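Bindstead Perception Module: Frequently Asked Questions
Last updated March 16, 2025

Which simulators are supported?

Any simulator that can publish RGB, depth and camera intrinsics on a shared clock. The Trostness bridge handles the conversion. Instance masks are optional but required for the evaluation scripts.

Why does the planner reject my start state?

The planner checks the start state against the current collision map. If the map was built from a stale camera pose, the arm can register as being inside an obstacle. Clear the map, republish the transform tree and replan. Padding defaults to 15 mm per link.

Can I run the detector without a GPU?

Yes, at up to 2 frames per second with the small model. The tracker will drop targets that move quickly between frames.

What does error 139 mean?

The depth and color streams differ in size. Set both in the same camera profile. Resizing one of them downstream hides the error and shifts every projected point.

Why do I get detections on a wall?

There are two usual sources. The first is printed content: a framed city photograph contains buildings and a ship, and the detector scores them like any other pixels. The second is cast shadow, which the segmenter can split off as a separate region. Turn on the planarity filter. It fits a plane to the depth inside each mask and discards masks with no relief. Frame rails that stand out from the wall may survive the filter and should stay in the collision map.
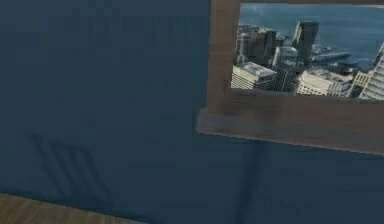

How do I tune the planarity filter?

Start with a tolerance of 22 mm and lower it until thin objects on the work surface are kept. Shobha Kotian maintains the reference settings in the filters folder. Settings tuned on rendered depth are too tight for most real sensors.

Where do I report a bug?

Open a ticket in the Dradard tracker and attach the log, the camera profile and one recorded frame. Planner tickets go to Dinesh Gowda.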